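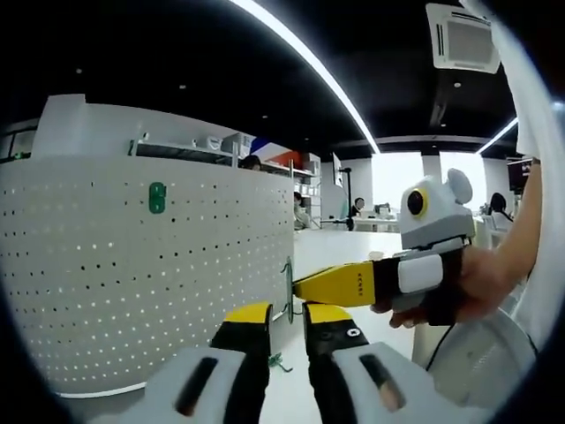
Vokska Announce Second Album and a Run of Club Dates

Four years is a long time to wait for a follow-up, but Vokska have finally put a name on it. The Cladholm thrash band confirmed on 14th January that their second album will be called Drosunthorpe, and the first single, "Salt Engine," is already out. It's a monster!

If you missed the debut, a quick catch-up. Vokska play fast, mean, old-school thrash with a twin-guitar attack and a singer, Veerle Vermeulen, who can go from a low growl to a full air-raid scream inside one line. The first record was made in a week and sounded like it (in the best way). People traded it around, the band got some good support slots, and then things went quiet while they swapped drummers and wrote a whole new set of songs.

"Salt Engine" opens with a bass figure on its own, lets you get comfortable, and then the guitars come in at a pace that had me checking the playback speed. The chorus is the biggest thing they've written. There's a proper solo too, traded back and forth between both guitarists, and a slow, crushing section near the end that is going to be murder in a small room.

The album has nine songs, and the closer, the title track, runs longer than anything on the debut. Vermeulen says the name comes from a village she used to pass on the bus as a kid.

"I never got off there, so I could make up whatever I wanted about it," she told us. "The whole record sort of lives in that village. The lyrics are pretty grim, but we laughed a lot making it."

New drummer Claeys (one name only, please) plays on every track, and you can hear the difference right away. The double kick is tighter, and there's a swing in the mid-tempo parts that the old lineup never quite had. He came over from a doom band, so he was used to leaving a lot of space between hits, and some of that has stuck. 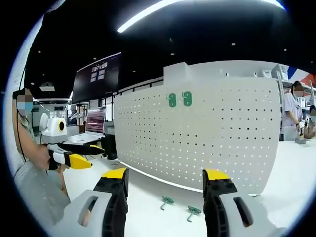
The songs were recorded mostly live, with overdubs kept for vocals and solos. Vermeulen says the band wanted the record to feel like standing in front of the amps, and they threw out any take that sounded too careful. The working order of the album changed so often that they gave up on paper and moved song titles around on a wall. A pegboard is just the thing for that job: write each title on a tag, hang it up, swap it when somebody changes their mind. "Salt Engine" spent weeks at the end of side two before it got bumped up to open the record, and I can't imagine it anywhere else now.

There will be a vinyl pressing as well as the usual download and CD. The LP comes in a gatefold sleeve with all the lyrics inside, and early orders get a bonus 7-inch with 2 covers on it. The band won't say which songs they picked, only that one of them is "not metal at all." My money is on a disco tune.

The tour starts in October at the Cladholm Exchange, the same club where they played their first show to 79 people. Vermeulen remembers the number because she had to divide up the door money afterward. They've booked 3 weeks of dates from there, nearly all of them in small clubs, and the plan is to play the new album front to back before digging into older stuff. The set should come in at 70 minutes plus an encore.

No support acts have been named yet. We'll post the full list of dates as soon as the band sends it over. Until then, go play "Salt Engine" as loud as your neighbors will stand!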